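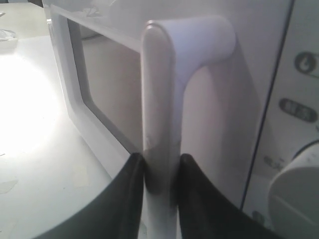
Figure 1. Wrist camera view, gripper fingers on the microwave door handle.

Projects > Protar > Student Reports > Door Opening
2 min read

Does more practice data help? A second look at the Protar door task

Our group was asked to check a claim from last term's report, that a policy trained on 2,134 demonstrations opens a microwave door "reliably." We are less sure than that report was.

Method. We retrained the Grimasis policy on the full set and on a random subset of 400, keeping all other settings the same. Each version got 300 trials in the Fermont lab, with the arm starting from one of five poses. A trial passed if the door ended up open wide enough to put a cup inside.

Result. The full set did better, but the gap was small and nearly all of it came from a single starting pose. Take that pose out and we can't tell the two versions apart. The old report never split its results by pose, so we don't know if the same thing happened there.

Grasp quality. Last term's authors scored grasps by looking at wrist camera views like Figure 1. We don't think this is enough. The fingertips touch the handle on both sides, and most people would call that a good grasp, but a still view says nothing about how hard the fingers press or whether they will slip on the pull. Two of us scored the same views separately and disagreed more often than we expected.

Limits. We used one microwave. The Carhuamaca team has a different model with a push-button door, so their numbers should not be put next to ours. We also ran all the full-set trials in April and all the subset trials in May, and the finger pads were changed in between. That was our mistake, and it could account for part of the gap.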